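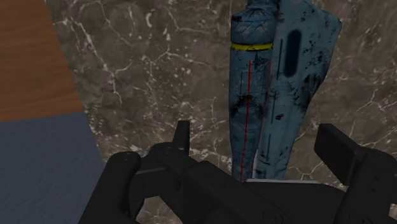
On 1st December I visited the open lab day in Skomiswood, where the Xu group shows its work on robot grasping. I came with my colleague Fengying Kang from Sosen. We build packing machines there, so simulation is not our daily business, and I asked many simple questions.

The method is called Nasero. The group makes its training episodes in a computer-rendered room, and in each episode the materials, the furniture and the objects are changed. The robot model learns from two views, one near the gripper and one from farther away. Their set has 1114 episodes. For the comparison they also trained on 1000 episodes in which the room always stayed the same.

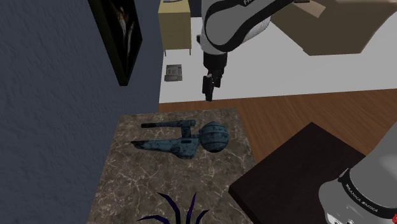
We spent the most time on the episodes with the worn blue spaceship on the marble table. It is a difficult object, I was told, for its parts are long and narrow and a grasp that looks good from one side can be bad from the other. The veins in the stone are also confusing for the vision part — Fengying asked if plain tables would not be enough, and the answer was that they tried this first and were not happy.

The result was tested on 48 new objects. With the changing rooms, the policy failed on 3 of them. The number for the fixed room was on a poster, but I did not write it down and I do not want to guess.

I missed a longer talk about contact forces. The group plans a second visit day in April, and we have already asked for two places.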